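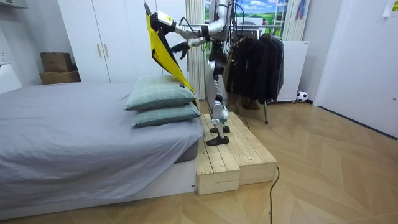
Re: [smallbedrooms] Pillowcases, and sheets that won't stay put

2 shares | 30 comments

Bianca Dinu wrote:
> I change everything on Saturday and by Monday the sheet has crept up
> toward the headboard again. Do I need a bigger one? Also, how do you
> all get pillows into their cases without a wrestling match? My yellow
> Lehtinen ones are lovely but so snug!

Oh, I love this question! I have a gray fitted sheet too, and gray shows every single crease, so I've had plenty of practice.

Before you buy a bigger one, check the depth. My old Jandov sheet was the right length and width but too shallow for the mattress, and it popped off every time I sat on the edge. The Rikholm one I got in September is deeper and grips beautifully. Start at the headboard end, tuck well under, then pull toward the foot and smooth from the middle out.
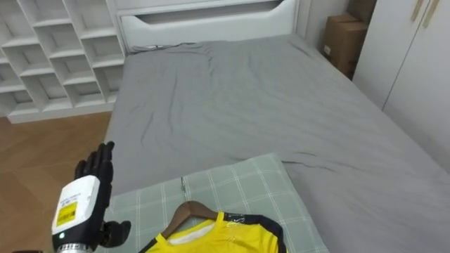
Posted by Yasaman Nazari to smallbedrooms, April 17, 2025

A few wrinkles up by the headboard don't bother me, by the way - once the pillows are back and the quilt is on, who's looking?

For the cases, turn them inside out, put your hands in the far corners, grab the pillow by its corners through the fabric and flip the whole thing over. It feels silly the first time and then you'll want to do every pillow in the house! I do mine standing at the foot of the bed, with the pillows stacked in front of me. Pale green plaid is my favorite against gray, but yellow sounds so cheerful.

Let us know what depth your mattress is and I'll look up which Rikholm size I bought.

Yasaman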